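Cleaning an older car's cabin with what's already in the house

Posted by Babak Kermani, 18 August 2020

I love this job. Give me a dry afternoon, an old saloon with all four doors open and the radio on, and I'm happy until tea. My Rashti had been standing in a lock-up in Brumwood for 18 months when I bought it, and it smelt like a wet tent. The quote for a full interior valet was £249, so I had a go myself and have done every car in the family since!

Start with the mats and carpets. Take the mats right out, bang them against a wall and leave them somewhere airy while you do the rest. Vacuum the carpet before you put any water near it, or you'll only make mud. Slide the front seats fully forward, do the back half, then slide them fully back and do the front half. Lift the carpet edge by the sills as well and feel the underlay with your palm. If it's damp, find out where the water is getting in before you spend a minute on anything pretty. Door seals and blocked scuttle drains are the usual places on cars of this age. 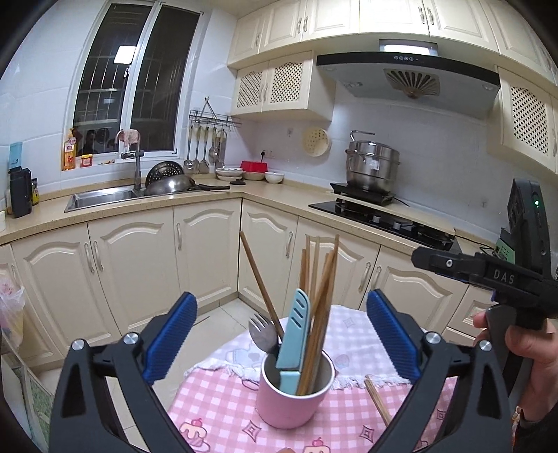
Air vents and switches come next, and they are my favourite bit (I know, I know). Brush the loose dust off first with a soft paintbrush, vacuum nozzle held close by in the other hand. For what's left between the slats you need something thin and firm that won't scratch, and the best tool I've found is a wooden chopstick, like the ones in the pink utensil holder or the spare lying beside it on the cupcake tablecloth. Wrap one layer of thin cotton round the narrow end, hold it on with a small elastic band, and dampen it with warm water and a tiny drop of washing-up liquid. Work along each slat and change the cotton as soon as it goes grey. Go gently round the tabs that tilt the vents, old plastic gets brittle and new ones are murder to find.

Seat seams get the same treatment with a dry stick. Run it along the piping and up come the crumbs, the grit and, in my case, a parking ticket from somewhere I've never been. Vinyl seats only want a damp cloth and a good dry afterwards. With cloth seats, use the foam from a bowl of suds and leave the water in the bowl — you want the fabric barely wet, or the padding underneath stays soggy for days.

Leather is a different matter. I use Jonton cream, a small dab on a folded T-shirt, left for as long as it takes to drink a cup of tea and then buffed off. Try it first on the bit of the seat that's hidden by the belt buckle. 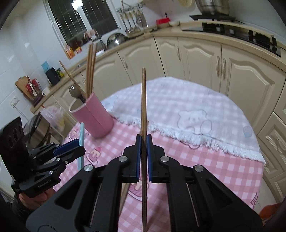 Then do the windows, and do them last, after all that dust has settled. One cloth for washing, a separate one for drying, and wipe up and down on the inside and side to side on the outside. Any smear that's left, you'll know straight away which side of the glass it's on. Wind the windows down a couple of inches too and get that grimy strip along the top edge.

For smells, a saucer of bicarbonate of soda on the back floor overnight does wonders. Take it out before you drive off! I forgot once in the old Drultance and was hoovering it out of the seat runners right up to October.

I do the whole lot every 2,000 miles, with a quick brush of the vents in between. Next time I'll get on to headlinings, which need a lot more patience and a very light hand with the water.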